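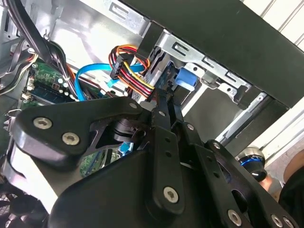 4. Installing the Nidum 406 memory and power kit

Section 4 covers fitting the Nidum 406 kit to a desktop tower and the first start after fitting. Read it through once before starting. The kit fits any full-height tower with a removable side panel. Take the side panel off completely, so that the components inside the tower are open to reach, as they are in the photograph, and keep it off until step 9. Slim cases and all-in-one computers are covered in section 6.

Before you start

Check the part number on the kit box. It must end in 1843. Kits ending in any other number use a different cable set and must be fitted using the leaflet packed with them.

Back up any files you need. Note the current firmware version, which is shown on the first start-up screen. The Werby setup tool will ask for it later.

CAUTION: Shut the computer down fully. Sleep mode leaves standby power on the motherboard.

Fitting the parts

1. Switch off the power supply at the rear of the case and pull out the mains lead. Press the front power button once and hold it for five seconds.

2. Touch bare metal on the case. Repeat this each time you return to the work.

3. Find the memory slots. Open the clips at the ends of the slots you intend to use. On some boards only one end of each slot has a clip that moves.

4. Line up the notch in the module with the key in the slot. Press down evenly on both ends until the clips close. If a clip stays open, remove the module and start again. Do not push the clip over by hand.

Note: The kit contains 2 modules. They must go in slots of the same channel pair. The board maker's manual shows which slots these are, usually by colour or by letter.

5. Check the main power cable. If it has been disturbed, push the connector in squarely until the latch catches. Do not pull on single wires to free it. Hold the connector body and press the latch.

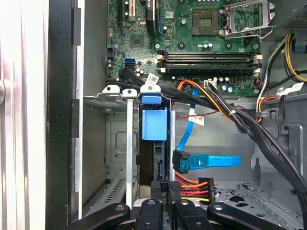

6. If the processor has been taken out, refit it now. Match the corner mark on the processor to the mark on the socket and lower it straight down. Close the load plate and then the lever.

CAUTION: Do not touch the contacts in an open socket. Bent contacts are not covered by the Nidum warranty.

7. Fit the Ladefoged adaptor lead between the power supply and the drive. The short end goes to the drive. The lead is keyed and will only go in one way round.

8. Tie back any cable that lies near a fan. Turn each fan by hand with one finger to check that it moves freely.

9. Refit the side panel and reconnect the mains lead, keyboard and display.

First start

10. Switch on. The first start can take longer than usual while the memory is tested, and the computer may restart once or twice by itself. Leave it alone during this time.

11. Open the firmware menu and confirm that the full amount of memory is listed. If half the amount is shown, go back to step 3.

12. Start the Werby setup tool and choose Add hardware. Enter the firmware version you noted earlier. The tool needs 700 MB of free disk space for its log and will stop with error W12 if this is not available.

13. When the tool reports Ready, restart the computer.

Note: Owners using the Mimineo fan controller should update it before step 12. Earlier versions are listed by the setup tool as an unknown device and cannot be adjusted from the Werby menu.

If the computer does not start

No lights or fans: check the mains lead, the switch on the power supply and the main power connector, in that order.

Fans run but the display stays blank: remove one module and try again. Swap the modules and repeat.

Section revised 01/09/2020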